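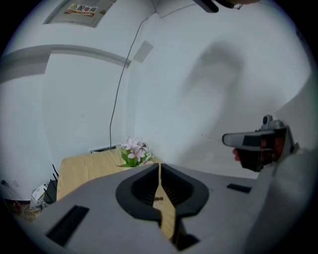

Distribution box over the table – cover it or leave it?

Posted in: Home & Garden > Walls, Wiring & Trim

skarkar_south
We moved into the Stullham place in April. The electrical box is set into the wall up in the corner, label still on the panel door (配电箱, distribution box). There's also a thin black cable hanging down the wall behind the table. I put artificial flowers at the back of the table, pink and white, but your eye still goes up to the box. Thinking of a framed print over it.

plumbline10
Leave it. You want to reach that door in the dark without taking a picture down first.

Mo_3819
Disagree. I've had a hinged frame over mine for 5 years. It swings open and the breakers are right there. Just don't screw it into the panel door.

plumbline10
Hinged is fine. A print on a nail is what I was objecting to.

kettle_and_tray
The box wouldn't bother me. I'd deal with the cable first. Get white stick-on channel and run it straight down. Kimeo sells it in packs of 10.

skarkar_south
Would the channel stick to painted wall? Mine is white emulsion, pretty smooth.

kettle_and_tray
Mine did. Wipe the wall first and let it dry.

Mo_3819
Mine peeled after one summer. I used small clips the second time. And I'd keep the label, whatever you do with the box.

skarkar_south
Label stays. Ordering the channel, still undecided on the frame.

Contact us | © Ó Súilleabháin Home Forums | Back to top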